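The drawer was fine. Anyone reading the Fluvgate incident note of 28 July 2021 would think the drawer had been the problem, given that four of its nine paragraphs are devoted to the cabinet, the runners, the weight of the drawer front and whether a person ought to have been standing on that side of it. The gripper gets one paragraph. The software that told the gripper what to do gets a sentence and a half.

I have been reading notes like this for long enough to have a theory about them, which I will get to. First the facts, such as they are. Fluvgate runs a test floor where robot arms practice household jobs: opening drawers, taking a box off a shelf, moving a bottle to wherever the bottle is supposed to go. One of the arms, running a control package called Flemell, closed on a drawer front and pulled. The pull was good. Then the arm was told to let go and did not let go. Zoila Escobar, a technician on the floor, reached over to free the edge of the panel, the fingers opened for an instant and closed again, and two of her knuckles were under the pad when they did. She pressed the stop. The arm stopped. The fingers stayed shut for two seconds after that.

She is all right. Bruises, a split nail, an afternoon with her hand in a bag of ice. The note classes the matter as "minor, human factors," and recommends retraining.

Retraining whom, I wanted to know, and to do what? Escobar told me she had done the course in June. The course says to keep your hands out of the gripper unless the gripper is in its released state. The screen said the gripper was in its released state. She showed me the log line, and it says exactly that, in green. So the person did what the course says, the machine said one thing and did another, and the recommendation is that the person go back to class.

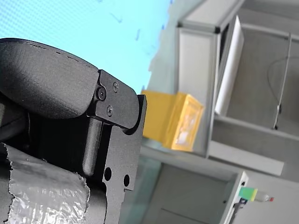
The released state, as far as I can work out, was never a measurement. Flemell sends a command to open, waits, and then marks the fingers as open. It does not ask them. There is a position sensor in the hand that could have answered, and its reading was in the log as well, a few columns over, and it said closed. The two columns disagreed for the whole length of the event. Nothing in the software compares them. When I asked the people who make Flemell why not, I got a friendly message saying that comparing them had been found to produce nuisance stops.

I would like to dwell on that phrase, "nuisance stops." A nuisance stop is a stop that turns out to be inconvenient to somebody. If the commanded state and the measured state disagree often enough to be a nuisance, you have learned something important about your gripper, or your sensor, or your cable, and the sensible thing is to go find out which. Somebody went and removed the comparison. I don't say this was wicked. I have done the same with a smoke alarm over a toaster. But I did not then print a leaflet saying that the alarm was silent and the kitchen was therefore safe.

The usual defense at this point is the success rate. Flernura, the company that supplies the training runs, quotes a figure for the drawer task: 100 attempts, with the drawer opened and let go of as asked in all but a few. I believe the figure. I also asked what counted as an attempt. An attempt that was interrupted by a person does not count. It is thrown out as "assisted" and run again. So if the fingers stick and a technician reaches in to free them, that run is removed from the total, and the machine's record stays clean because a human being put her hand in it. Every sticky release on that floor, before Escobar's, went into the assisted pile. Nobody had looked at the pile. When she looked, she found 40 of them, going back to the spring, most with the same disagreement between the same two columns.

I asked whether the 40 would be added back in. The answer was that the protocol did not provide for it.

People in this business will tell me I am making a great deal of a split nail, and I will grant them part of that. A hand of this kind is weak by industrial standards. It was set to 70 percent of its grip force, which is enough to hold a drawer front and to hurt, and well short of enough to break anything. Cars hurt more people before breakfast. I have heard this argument made warmly and in good faith by engineers I like, and I still think it misses what was wrong.

What worries me is the stop button. For two seconds after a trained person hit it, the part of the machine that was hurting her went on hurting her. The arm has a stop circuit and the circuit did its job. The hand is an accessory. It gets its power and its orders by another route, and on losing its orders it finishes whatever it was last doing and then relaxes. There is a reason for this, and it is a decent one: a hand that goes limp on every stop will drop whatever it is carrying, and sometimes that is worse. Fine. But then the button does not stop the robot. It stops most of the robot. The label should say so, and the course should say so, and the manual does say so, in a table near the back that Escobar had not been given and that her supervisor had to download while I waited.

A second habit bothers me nearly as much, and that is the language. The note says the gripper "retained the object." It says there was "contact between the operator and the end effector." It says the operator "elected to intervene." Read it quickly and you would suppose a woman had wandered over to a well-behaved machine and chosen to have her knuckles squeezed. I don't think whoever wrote it meant to mislead. They were using the words their template gave them, and the template comes from a world of steel cages, where a person near a moving arm really had done something unusual, such as climbing a fence. There is no fence on the Fluvgate floor. The entire selling point of these machines is that there is no fence. Standing next to the robot is the job.

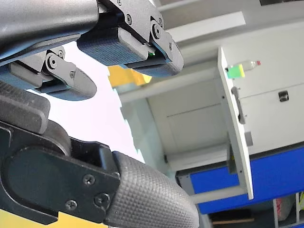
My theory, then. A shop that wants its robots among people has to decide early whether the person or the machine gets the benefit of the doubt, and the decision is generally made by whoever designs the spreadsheet. If there is a column for operator error and no column for "machine reported its own state wrongly," the first column will fill up. The people filling it in will be careful and honest and the total at the bottom will be nonsense. I have seen it on forklifts, I have seen it on automatic doors, and once, years ago, on a bread slicer whose guard had a switch that remembered being closed.

I put this to a manager at Tamayo, which rents time on the same floor and runs the same hands with its own software. He was more cheerful than I expected. Tamayo does make the comparison between the command and the sensor, and it does get stopped a lot. He reckoned the stops cost him a good part of every session. He also said that chasing them had led his people to a connector at the wrist that loosened as the arm rolled, which they now check each morning with a thumb. I asked if he had told Fluvgate. He had. He thought it had gone to a shared inbox.

I don't offer Tamayo as the hero of this. The same manager told me that his technicians sometimes hold the drawer with one hand to keep it from swinging while the arm takes hold, and when I asked whether that was in the procedure he laughed and changed the subject. And it may be that the connector had nothing to do with what happened to Escobar. Fluvgate says it inspected the wrist afterward and found it tight. It also says the hand had been taken off and refitted before the inspection, so I don't know what finding it tight is supposed to prove, and I doubt they do.

What would satisfy me is fairly dull. Make the screen show what the sensor says, and when the sensor and the command disagree, show that, in a color other than green. Put the hand on the stop circuit, or put a sign by the button saying that it isn't. Count the assisted runs as failures, all of them, including the ones from the spring, and let the success figure drop to wherever it drops. If it lands somewhere embarrassing, the people buying these machines for nursing homes and hotel laundries ought to see it before they sign.

And strike the retraining. Escobar was scheduled for it anyway when we last spoke, a half-day session with the same slides she sat through in June. She had asked whether the slides would be updated to mention the two seconds. She was told the slides were owned by another department, and that she was welcome to raise it at the session.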